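Build the Slow Robot

People who hear that I'm putting together a robot arm at home usually ask what it's going to do for me. I understand the question! I used to ask it myself about other people's projects. But I've come to think it's the wrong place to start, and that the best reason to build one of these is that it makes you look hard at things you've picked up every day of your life.

Take a plate. I have lifted plates for decades without a thought. Then I tried to write down, for a machine, how to get two fingers under a rim that sits almost flat against a table, and I spent most of August on it. I tried coming in steep, I tried coming in low, I tried pushing the plate against something so it would tip up. I learned more about plates that month than I ever expected to know, and I was thrilled about it.

The shared workshop in Wiltholm is where I got hooked. There was an arm on a bench there, half finished, with a sign-up sheet next to it, and I kept putting my name down for the late slot until it made more sense to build my own. Mine is called Koster. The table is a plain white top with a kitchen's worth of stuff on it, and I rearrange it most evenings before I start.

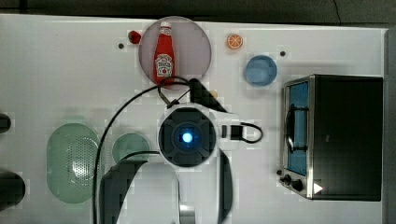 Koster's table from overhead, with the ketchup on the pink plate and the toaster oven over on the right.

My argument is for going slow with a setup like this. There's a lot of pressure in the hobby to get to the impressive clip, the arm that makes a whole breakfast at full speed. I tried chasing that. I cranked everything up, and I got a robot that was wrong faster. When I dropped the speed way down I could finally see which joint was late and where the cable was tugging, and the fixes came one after another. Cable routing alone ate two weekends, and I'd tell anyone starting out to think about it before they think about software.

I also keep a log, on paper. Out of 220 tries at a cup, 92 worked, and I'm prouder of that page than of anything I've bought finished. The first 50 were terrible. You can watch the handwriting get happier as you go down the sheet.

Would a store-bought arm do better? Sure, probably on the first day. But I wouldn't know why it did better, and I'd be stuck the first time it didn't. If there's a shared shop near you, go ask if there's an arm that needs work. Mine still can't be trusted with the toaster oven door, so that's next.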